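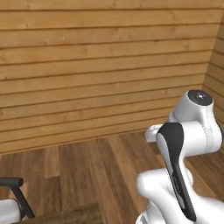 Swapping the background behind a simulated arm: a walkthrough with Tema

If you train a grasping policy in simulation, sooner or later you run into the background problem. The policy picks up the block in your tidy virtual room, you change the walls, and suddenly the gripper closes on thin air. I spent most of March chasing this, and the method below is the one I keep coming back to. It's simple, it runs on one ordinary graphics card, and it is so much fun to watch the numbers move!

The idea is called paired rendering. You record a demonstration once, as joint positions, and then play it back in several different rooms. Same motion, same object, same cameras, new walls and floor. The policy sees matching actions with different pixels, and it gradually stops caring about the wallpaper.

What you need

Tema, our small scene tool (any simulator that lets you change textures at load time will do)
Ccori, the playback script that comes with it
100 recorded demonstrations of one task, all finished and checked
2 camera views, fixed in the scene file

Step 1. Record in a plain room

Start with flat gray walls. You want to catch mistakes in the motion itself, and a busy texture makes that harder. Save joint positions, gripper opening and object pose at every time step. Please save the object pose, even if you think you won't need it! On my first try I kept only the joints, and small contact differences during playback moved the block enough to spoil a good grasp.

Step 2. Pick your rooms

I use four: plain gray, brick, tile and wood planks. Wood is my favorite by far, and it's tougher than it sounds. Long seams give the image encoder strong straight lines to latch onto, and those lines change angle whenever the camera does. If your policy has been using a wall edge as a kind of ruler, planks will show you right away.

Keep the light the same in every room for now. I know it's tempting to change everything at once (I did, and then I had no idea which change had hurt me). Soft, even light is a good place to begin.

Step 3. Play back and look

Run Ccori over the whole set, one room at a time. Then open a handful of frames from each camera before you train anything. Look at the moments when the object is already in the fingers, where it may be mostly hidden by the hand.
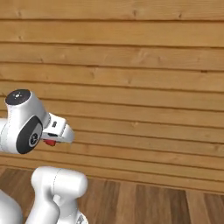

A bright object color helps a lot at this stage. Red against brown is easy on the eyes, and you can flip through frames quickly and spot any playback where the block was dropped. Once the pipeline works, go back and try a duller color – the task gets noticeably harder, and that's a good second experiment.

Check these too:

The object pose in each playback should match the recording. I throw out any run that drifts.
The texture scale should be believable. Planks that are far too wide look fine to us and teach the network something odd.
Both views should come from the same time step. An offset of even one step will blur your results.

Step 4. Train with mixed batches

Put frames from different rooms into every batch. Training on one room after another doesn't work nearly as well, as the network forgets the earlier ones. I add a small extra loss that pulls together the features of matching frames. Keep its weight low. When I set it too high, the features all collapsed to nearly the same thing and the arm just hovered.

Step 5. Test in a room it hasn't seen

Hold one room back completely. Train on three, test on the fourth, then rotate until each room has had its turn. It takes patience, but a single held-out room can fool you. My first result looked wonderful, and the reason was that my tile room and my gray room were almost the same brightness.

With rotation in place, the policies trained on paired rooms beat my gray-only policy on every held-out room. The gap was biggest on wood, which made my whole week.

What still goes wrong

Reflections. A glossy floor shifts with the camera, and this method doesn't cover that unless you vary the shine as well. Stomel, our next scene pack, will have a shine setting for each surface, and I can't wait to try it. Moving cameras are also untested here.

The scene files and playback settings are on the Multitham downloads page under Tema. If you try it with a different arm, start with the wood room and send me your held-out scores.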